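3.2 Bedroom cell: layout, cable routing and upkeep

The bedroom cell is the second of the two household cells used in this study. It holds one Pivberg upper-body humanoid, one bed, and the toys and basket for the tidying task. The robot works from the side of the bed and places plush toys in a plastic basket near the pillows. Figure 4 gives fixed-camera and head-camera views of the cell during the task.

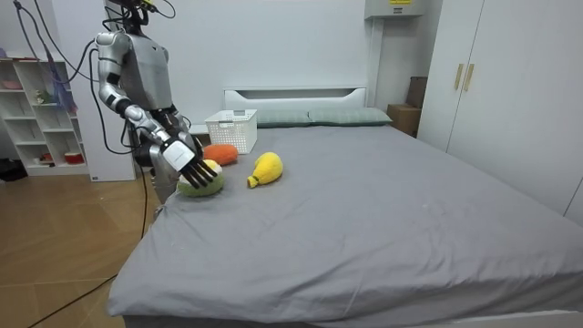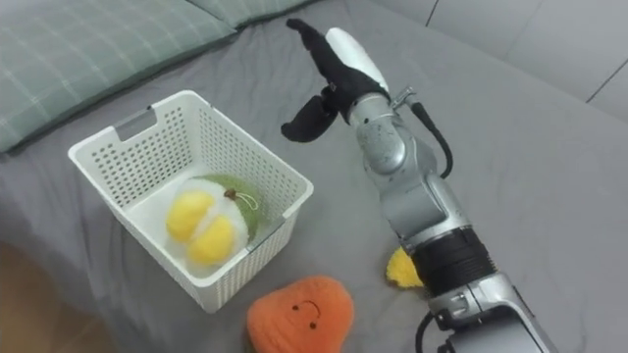
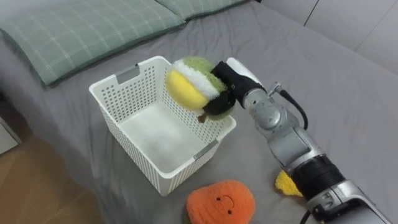
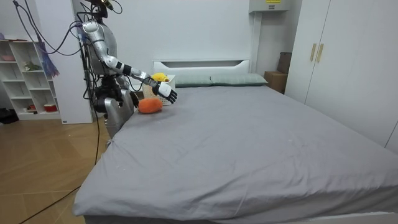 Figure 4. The bedroom cell during the plush toy task. First and fourth: fixed camera. Second and third: head camera.

The furniture was placed first and the robot was fitted to it. We wanted a room that a person could sleep in, so the bed was kept at its normal height, 54 cm from the floor to the top of the mattress. The robot base was then moved along the side of the bed until the right hand could reach the far pillow with the elbow still bent. That position was marked on the floor with tape. When the base has to be rolled out for service, it goes back to the tape and is checked with a steel rule.

The sheet is part of the setup. Early on we used a loose flat sheet, and the fingers picked up folds of it together with the toy. A fitted sheet fixed most of this. It still creeps toward the robot over a long session, and the operator pulls it tight again at every break. We did not try to remove every wrinkle -- the policy has to cope with some of them.

Cable routing took more work than any other part of the cell. In the first layout the arm cable was tied to the forearm at three points. With the wrist turned fully inward the cable went tight, and the wrist encoder reported small jumps that we first took for a calibration fault. Valter Bastos found the cause by turning the joint by hand with the power off and watching the error count. The cable now has a free loop at the wrist, and the ties on the forearm have been taken off. The loop has to be long enough for full wrist travel and short enough to stay clear of the basket rim. We set it with the hand in its lowest working pose.

The power and network lines leave the robot and run to a Carkar supply outside the working area. They are checked before the first run of the day, mostly for kinks at the bed frame, where people step.

Upkeep follows a short routine. Before each session the operator homes both arms, opens and closes the right hand ten times, and looks at the motor currents on the Stolo logger. A finger that draws noticeably more current than the others is taken out of service and cleaned. Plush fiber is the usual cause. It collects at the base of the fingers and works its way into the joints, and it comes out with tweezers and a soft brush. Compressed air was tried once and drove the fiber further in.

The right hand was serviced after every 800 grasps. A full service means taking the hand off at the wrist, cleaning each finger joint, checking the tendons for wear and setting the tension again. It took 61 minutes the first time. Later services were quicker, once we had made a small stand from Cabello profile to hold the hand palm up on the bench. After refitting, the hand offset is measured again with a touch probe. If this step is skipped the fingers close slightly to one side of the toy, and the grasp often fails on the rounder ones.

Over the whole collection period we logged 132 stops in this cell. Most were cleared at the bedside within a few minutes, and the most common entry in the log was fiber in a finger joint. Cable faults came second, nearly all of them from before the ties were removed. The wrist bearing on the right arm was replaced once, in August, after it began to make noise at low speed. Sessions recorded on the day before that repair were kept in the data set, and they are flagged so that they can be left out when the training split is built.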